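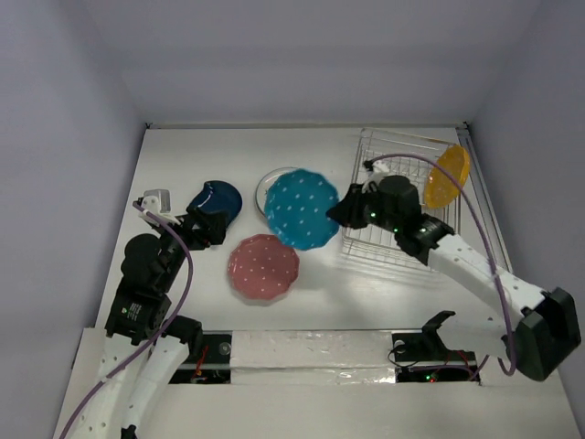 What does a student team have to get right before a two-arm robot can load a dish rack on its own?

Mostly the demonstrations. The arms, the grippers and the training code can be set up in a few weeks, but the policy learns from recorded runs in which a student drives both arms by hand, and if those runs disagree with each other, the robot inherits the disagreement.

That was the position of the senior student who leads the manipulation group in the robotics club at Zunulley, a technical college with a two-semester project course attached to the club. The group is preparing an entry in the household tasks division of the Rodano student competition, held in March. The interview took place in the lab on Saturday, December 13, 2025, between recording sessions.

The task is defined by the competition rules. Plates are spread over a white tabletop, and the two arms have to place them in a wire rack. Colors and rims vary. A run is scored on plates placed, with deductions for contact between the arms and for any plate that leaves the table.

The group had recorded 613 demonstrations at the time of the interview and kept 268 of them for training.

"People ask why we threw out more than half," the team lead said. "Most of those runs finished the task. They were removed for inconsistency. One operator would pick the nearest plate first, another would pick by color, a third would stop in midair to think. A pause in the data turns into a pause in the policy, and then the arm hangs there and doesn't come out of it."

The group now works from a written protocol, which fixes the order of picks, the side of the plate to be gripped and the slot to be filled first. Operators practice for one full session before anything they do is saved.

Gripping a flat plate was the first mechanical problem. A plate lying on a table offers little for a parallel gripper to hold. "You have to get one finger under the rim, and the clearance is small," the team lead said. "If you come in too low you hit the table and the joint faults. If you come in too high you push the plate away. Scalloped rims change the height along the edge, so two grasps a short distance apart can behave differently."

The second problem was insertion. The plate has to turn from near horizontal to upright while it travels, and the wrist runs close to its joint limit at the end of that motion. The group moved the rack twice to gain range. Its present angle relative to the table edge came out of a reachability script called Usmani, written by an earlier project team and maintained since by the club.

Asked what the second arm contributes when most placements need one, the team lead described two uses. One is clearing: an arm can shift a dish that blocks another. The other is the handoff, for plates that start too far from the rack for the arm on that side.

"Handoffs are our worst number," the team lead said. "We attempted 28 in the last evaluation and I would not want to publish the result."

Wrist cameras supply most of the useful information during the grasp. Cable routing took longer than planned, as a cable with too little slack pulls on its connector when the wrist rotates, and a cable with too much can catch on the rack. The group checks the connectors before every session and logs the check.

Training runs are managed through Zatitport, the course's shared job queue, where each team is limited to 2 jobs at a time. The limit has shaped the schedule. New data is collected during the week, filtered on Friday, and trained over the weekend.

For the next project team the lead had one technical recommendation, to write the rejection criteria before recording the first run. The group wrote its own after the first month and had to go back through every file.

Remaining work before the competition includes a new set of handoff demonstrations and a test under different lighting. The group also has to submit a safety sheet for the emergency stop, which was still in draft.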